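The Kitchen That Takes No Cleaning

Findia makes grippers for people who can't afford to choose the wrong one. The company has two models for household work, a two-finger parallel hand called Pralix and a softer one called Probert, and for most of this year its customers have asked the same thing: which one should I buy? In September the team decided to answer with a test, and to run it in a simulated kitchen before any metal was bolted to a real table.

I spent two days with them in their office in Hosesura. I expected noise and broken plates. What I found was a quiet room, a kettle, and screens on which an arm was working over a marble island, again and again, with the small objects moved a little each time.

The full test has 1,280 trials. Each gripper gets the same arm, the same controller and the same starting positions. An attempt is a success only when the object is lifted, carried and put down inside the target area. Touching it and pushing it around gives no points, and a drop ends the trial.

The first surprise for me was how much time goes to the cameras. The team compared a view from behind the arm with a view from the side, and the choice changed the results more than they wished. From behind, the forearm often hides the object at the moment the fingers close. From the side, the fingers are easy to see but the depth is difficult to judge. For 388 trials they fed both views to the controller, and it hesitated less before the grasp.

The second surprise was the failures. Pralix is strong and exact, but it is strict about angle. When it takes a long object away from the middle, the object turns in the fingers and one end hangs low. Probert forgives this better, and then loses time because it closes slowly. In 115 trials it was still closing when the time limit came.
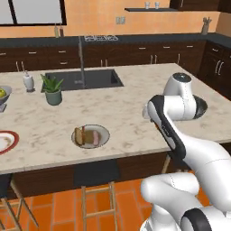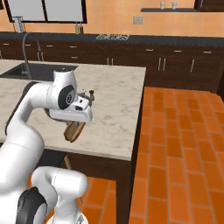
Can a simulated kitchen replace tests on a real arm?

For comparing two grippers under equal conditions it is a good first step, but friction and soft materials are still simplified, so the final choice should be made on real hardware – with the objects the robot will meet every day.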